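Rainwater for the Dormitory Garden in Varnard
Student project report by Kulsoom Gondal

1. Why I chose this subject

Behind our dormitory in Varnard there is a small garden which the students take care of. It has beans, tomatoes, mint and one old pear tree. All the water comes from a tap beside the kitchen door, and in the dry weeks the hose is running almost every evening. In my country my grandmother kept rainwater in clay jars and she did not like to give tap water to her plants. So I wanted to find out how much of the garden water could come from the roof of the bicycle shed.

2. What I used

The shed has a sloping metal roof with one gutter. At the lower end of the gutter there was a pipe that went directly to the drain. With permission from the housing office I cut this pipe and put in a diverter made by Nornex. It leads the water into a barrel of 300 liters. The barrel stands on concrete blocks, so that a watering can fits under the tap.

Inside the barrel I fixed a wooden stick with marks. I made the marks myself by filling the barrel from a measured bucket, and this took a full afternoon. I also covered the opening with fine net against leaves and mosquitoes.

3. How I measured

The measuring started in April and continued for eight weeks. Every morning before class I read the stick and wrote the level in a notebook. People who took water from the barrel wrote the number of cans on a paper that hung inside the shed door. The paper got wet two times and I had to copy it again, and a few entries I could not read. I left those out, so my number for used water is probably a little low.

When the barrel was full, the diverter sent the rest of the rain to the drain. I had no way to measure this lost water.

4. Results

In the whole period we used 2000 liters from the barrel. The best single night gave 193 liters, after a storm that also broke two of the bean poles. The first two weeks were wet and the barrel was often full when I came in the morning. At this time the garden did not need much, because the ground was still damp and the tomatoes were not planted yet.

In the fifth and sixth week it was the opposite. The barrel was empty for several days and everybody went back to the hose. This is the main weakness of a small barrel. It gives you plenty when you need little, and it is finished quickly when the weather turns dry.

I also looked at the quality in a simple way. The water was clear to the eye for most of the time. After the pear tree dropped its blossoms it turned a bit yellow and had a smell like old tea. I cleaned the gutter and after some days the smell was gone. We did not use this water on the mint or on other leaves that are eaten raw.

5. Problems

The first concrete blocks were not level and the barrel leaned toward the wall. I had to empty it and begin again. The tap of the barrel was also slow, and people with little time preferred the hose for this reason. Two students told me they did not know they were allowed to use the barrel at all, so I should have put up a sign much earlier.

6. What I would do next

A second barrel, joined to the first near the bottom, would keep more of the spring rain. I would also like to put straw around the tomatoes so the soil holds its water longer, and compare one bed with straw and one without. For the lost water I could place a bucket under the overflow and read it each morning, although in a storm it would be too small.

The notebook and the copied papers can be read in the common room, on the shelf under the window.
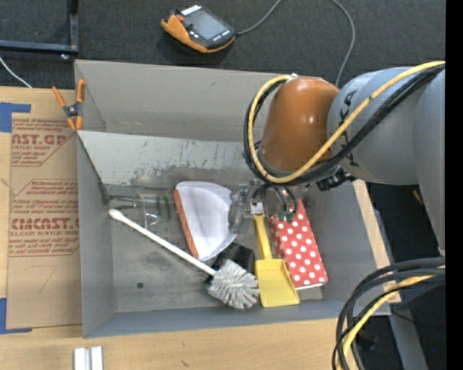
Category: Student Projects

Comments

Marrow_bed: Did you empty the barrel before winter? Ours split in the first hard frost and it was not a cheap one.

K. Gondal: Yes, it is empty and the tap is left open. Thank you for the warning.

pearsandplums: We had the same yellow water from a cherry tree. An old stocking over the end of the pipe helped a lot, but you have to wash it often.

Zurkeck Allotments: Would you mind if we put a copy on our notice board? Section 5 would save our new members some trouble.

K. Gondal: Please do, I would be happy.

Last updated: 22 January 2024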